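3.2 Water use at the kitchen tap

Meters were fitted to the cold supply of 60 flats in Setport and Dunach and read every 14 minutes through August. Flow at the kitchen tap was separated from other uses by the Jacquet method, with a cut-off of 2 litres; shorter draws were grouped as rinsing. 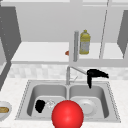
Washing up by hand made up the largest share of kitchen use in both towns. Households that filled a bowl or basin used less water per wash than those that washed under a running tap, although the gap narrowed where a second basin was used for rinsing – a habit more common in Dunach. Evening draws were longer than morning draws, and the peak fell shortly after seven. Flats with a dishwasher were kept in the sample, but their machine cycles were removed before the totals were worked out.

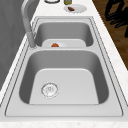

Figure 4. Double-basin steel sink with a round drain strainer in the nearer basin.

Basin volume was not measured in each flat. A single value was taken from the Stunau survey, which covered some 200 kitchens, and applied throughout. The effect of this choice on the totals is examined in Section 4.1.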